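Doucet Cable Catalog, data card
Version 2, released July 19, 2024

Summary

The Doucet Cable Catalog is a tabular dataset of cable and connector records taken from household and small office inventories. Each record lists one cable, its connectors at both ends, its length, its jacket type and the condition reported by the person who entered it. The catalog was built to support Trukard, a label printing tool that turns inventory rows into small tags, and it is published separately so that other tools can read it.

The release contains 3,000 records in 144 connector pair classes. It contains text and numbers only.

Files

cables.csv holds the main table, one row per cable.
connectors.csv holds the list of connector names, with the accepted aliases for each.
pairs.csv maps every pair of connectors to a class number.
changes.txt lists edits since the first version.

All files are UTF-8 with Unix line endings. Fields that contain a comma are quoted. Empty fields mean "not recorded" and should not be read as zero.

Fields in cables.csv

record_id: integer, unique, never reused after a deletion.
end_a, end_b: connector names from connectors.csv, in alphabetical order. The order carries no meaning about which end is the source.
pair_class: integer, taken from pairs.csv.
length_cm: integer. For coiled cables this is the length at rest.
coiled: yes or no.
jacket: one of rubber, pvc, braid, other.
condition: one of good, worn, damaged, unknown.
source: stilletti or cuneck.
note: free text, up to 100 characters.

Sources

Records come from two earlier lists. The Stilletti list was kept in a spreadsheet with one tab per room, and lengths were entered in inches. The Cuneck list was kept as plain text with one cable per line and metric lengths. Stilletti lengths were converted to centimeters and rounded to the nearest integer. The original values are not included.

Where both lists used different names for the same connector, the Cuneck name was kept and the Stilletti name was moved to the alias column. Plug and socket are treated as different connectors. Adapters with no cable between the two ends were removed.

Changes from version 1

The jacket field no longer accepts "fabric". Those rows are now "braid" when the note mentions a woven cover and "other" when it does not.
The coiled field is new. It was filled from the notes where possible and left empty elsewhere.
Duplicate rows with the same ends, length, source and note were merged. The lowest record_id was kept.
Trailing spaces were stripped from every text field.

Reading the data

Any CSV reader will work. Load record_id as an integer and keep all other fields as text until the empty values have been handled. Some spreadsheet programs change connector names that look like dates, so import the name columns as text.

To rebuild pair_class after editing connectors.csv, sort the two connector names, join them with a slash and look up the result in pairs.csv. A pair that is missing from the file should get the next unused number. Do not renumber existing classes, as printed Trukard tags carry the class number.

Conventions for new records

Enter one cable per row, including cables that are normally stored together. A cable that splits into more than two ends is entered once for each branch, with the same text in the note field. Straps, ties and sleeves are not cables and get no row. 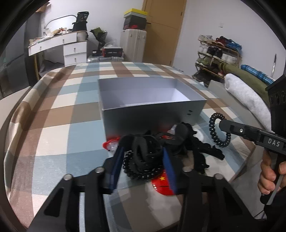

Measure from the face of one connector to the face of the other. Leave length_cm empty if the cable cannot be laid out fully. Use "unknown" for condition if the cable has not been tested, even if the jacket looks intact.

Known problems

Condition was judged differently in the two lists. Cuneck used "worn" for any visible mark, while Stilletti used it only for exposed shielding. Comparisons of condition across sources are not reliable.

Several notes were shortened at the length limit and end in the middle of a word.

License

The tables may be copied and changed for any purpose. Keep the name Doucet Cable Catalog and the version number in any copy that has not been changed.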